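Setting Up Your Brinberg Countertop Dishwasher
Section 3: First Fill, First Wash and Loading

If you skipped Section 2 (unpacking and finding a spot), please go back and do it now. I'll wait. The transit foam under the lower spray arm has to come out before any water goes in, and I've seen it left in more often than I'd like to admit, once by me.

I wrote this guide for the Brinberg after living with two of them, one in an apartment with no room for anything and one in a rental where I couldn't touch the plumbing. The official leaflet is fine but it's very short, and it assumes you already know what a softener reservoir is. I didn't!

What you need before you start

The Brinberg itself, level and plugged straight into a wall outlet. No extension cords, please.
The inlet hose (gray, with the Mutness quick connector already on it).
The drain hose (ribbed, with the plastic hook).
The little funnel from the parts bag.
A towel on the floor. Just trust me.
Dishwasher salt, rinse aid and one detergent tablet.

3.1 Connecting to the faucet

1. Unscrew the aerator from the end of your faucet. That's the tiny mesh piece. If it's stuck, wrap a cloth around it before you get the pliers out, or you'll chew up the finish.

2. Screw on the Mutness adapter by hand until it's snug. It comes with two rubber washers, a thick one and a thin one. Try the thick one first. On my kitchen faucet it sealed right away, and in the rental I had to swap to the thin one.

3. Pull back the collar on the quick connector, push it up onto the adapter and let the collar go. You want to hear a click. Give it a gentle tug.

4. Hang the drain hose over the edge of the sink with the hook. The end should point down and should not sit in standing water.

5. Turn on the cold tap slowly, a quarter turn or so, and watch the adapter for a minute. A drip at the threads means the washer isn't seated. Turn off the water, take it apart and try again.

Caution: Do not connect the Brinberg to a pull-out spray faucet. The hose inside the faucet isn't meant to be held under pressure for a whole wash.

Caution: Turn the tap off when the machine isn't running. Every time. I put a sticky note on the backsplash for the first couple of weeks until it became a habit.

3.2 Filling by hand instead

No faucet you can use? You can fill the tank from the top. It's slower, but it works well and I did it for months.

1. Open the flap marked TANK on the top right.

2. Pour in clean cold water until the machine beeps three times. Keep pouring slowly near the end, because it's easy to overshoot.

3. Close the flap. The water light goes from red to off.

Note: Put the drain hose in the sink or in a big bucket. If you go with a bucket, empty it after each wash. You will forget once, and that's what the towel is for.

3.3 Salt and rinse aid

You only need salt if your water is hard. Check your town's water report online, or look inside your kettle. If there's a white crust in there, you need salt.

1. Take out the lower rack and unscrew the big cap on the floor of the tub.

2. First time only, fill the reservoir with water through the funnel.

3. Add salt until it's full. Some water will spill out into the tub as you go, and that's how it's supposed to work.

4. Wipe the rim, screw the cap on tight and run a short wash within the hour. Spilled salt left sitting on the steel can mark it.

5. For rinse aid, open the round door next to the detergent cup and fill to the line. Start with the dial at 3. If your glasses come out streaky, go down one. If they come out spotty, go up one.

Caution: Never put detergent in the salt reservoir. It ruins the softener, and that's a part you'll have to buy.

3.4 The empty wash

Run one wash with nothing in it before you trust it with your dishes. It flushes out whatever is left from the factory, and it gives you a chance to look for leaks while nothing's at stake.

1. Put one tablet in the cup and close the lid.

2. Turn the dial to Intensive. The display should read 140, and that's the water temperature in Fahrenheit.

3. Press Start and hold it for two seconds.

4. Stay in the kitchen for the first ten minutes. Look under the machine, at the adapter and behind the drain hose.

You'll hear humming, then swishing, then a loud gurgle when it drains. The gurgle startled me so much the first time that I pulled the plug. All normal! There may also be a slight plastic smell, which faded for me after a few washes. Leave the door open between runs and it goes faster.

3.5 Loading it so things come out clean

My favorite part, and the one where everybody has opinions. Here are mine.

1. Scrape, but don't rinse. The sensor decides how hard to work based on how dirty the water gets, so spotless dishes get a lazy wash.

2. Start with the plates, at the back of the lower rack, facing the center. Leave one slot open between deep ones. Skip anything wider than the rack, since it will stop the spray arm.

3. Bowls go in front, tilted down. If you can see water pooling in one when you open the door, it wasn't tilted enough.

4. Cups and glasses go on the fold-down shelf. Don't let them touch each other.

5. Put the silverware in handles down, apart from sharp knives, which go in handles up or (better) get washed in the sink.

6. Spin the spray arm with a finger before you close the door. If it catches on something, move that thing.

Plastic is trickier. Check underneath for the dishwasher-safe mark, and keep light pieces away from the spray arm or they'll flip over and fill with dirty water. Big plastic baskets and colanders usually won't fit next to a full load, so I do those by hand. 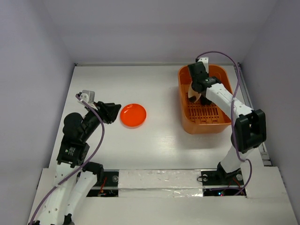
Fig. 3-4. Orange-red plate with a raised rim, and an orange plastic basket with a slotted floor.

Note: Don't mix silver and stainless steel in the same basket section. They can react and leave dark spots.

3.6 Using the Gape door latch

The newer machines have the Gape latch, which pops the door open a crack at the end of the wash to let the steam out. I love it, but it needs a little room.

1. Check that nothing is within a hand's width of the door.

2. Hold Dry and Start together until the display shows GP. The latch is now on.

3. To turn it off again, do the same thing until GP disappears.

Caution: The steam goes up and out. If your machine is under a wall cabinet, pull it forward before you turn the latch on, or the cabinet will swell over time.

3.7 If something isn't right

E1: No water coming in. Open the tap, then check the inlet hose for kinks.
E3: Not heating. Unplug for ten minutes and try again. If it comes back, you need service.
E4: Water in the base. Turn off the tap, unplug, and don't tip the machine.

The screen under the lower rack catches most of what causes trouble. Twist it to the left, lift it out, rinse it under the tap and twist it back until the arrows line up. I do mine weekly.

If you need a new inlet hose, ask for part 2778. The washers for the faucet adapter come as a pair under part 229, and the Biloletti parts counter carries both. Have the serial number handy when you order. It's on the sticker inside the door, left edge.

Go on to Section 4 for the wash programs and the delay timer.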